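Leidy Alvarado
Thread on the Rastik hand-held gripper kit from Woltell. I've had it on loan since August and people keep asking, so I'm putting my notes in one place. 1/11

2/11
What you get: two grippers, a charging dock, a spare set of finger pads, a hex key and a login for the upload app. You hold the grippers and do ordinary tasks, and the recordings go toward training an arm to do the same thing. No arm is included.

3/11
Setup took me 38 minutes the first time. Most of that was the app wanting an update and then asking me to pair both grippers again. Second time was a lot quicker. The printed guide skips the pairing step, so go to the help page for that.

4/11
Weight is fine for short tasks. I start to feel it in my wrist late in a session. Ximeng Qian has smaller hands than I do and had to stretch for the trigger. There is no size option – I asked.

5/11
The pads are good. They're textured and they hold cardboard and soft plastic without much squeezing. Coins and single sheets of paper are hard. I gave up on paper clips.

6/11
I've mostly been doing tidying and packing. Small things off a crowded table and into an open box, that kind of work. It's slow going at first and you learn to come at the box from above. 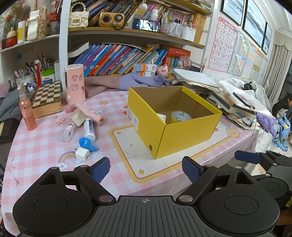 7/11
Battery. Woltell says 90 minutes per charge. I got close to that on the right gripper and less on the left. Support offered to swap the left one, and I haven't sent it back yet.

8/11
The app is the weak part. It sorts recordings by upload time and you can't rename them. I have 1333 clips in there and finding one bad take means scrolling. Deleting works, but one clip at a time.

9/11
Compared with the Wynne kit: Wynne has the better app and a softer grip. Rastik opens wider and the fingers feel stiffer, which I prefer for boxes. Wynne only sells grippers singly, so count that in if you want to do two-handed tasks.

10/11
Repairs: one pivot screw on mine worked itself loose in week 2. The hex key in the kit fits it. Check the screws before you start, and keep the spare pads somewhere you'll find them.

11/11
Would I buy it? For two-handed packing and sorting, yes. If you mainly handle small or flat parts, try to borrow one first. Canden rents the kit by the week and the deposit comes off the price if you keep it. Ximeng is writing up the export settings separately and I'll link that under this post when it's up.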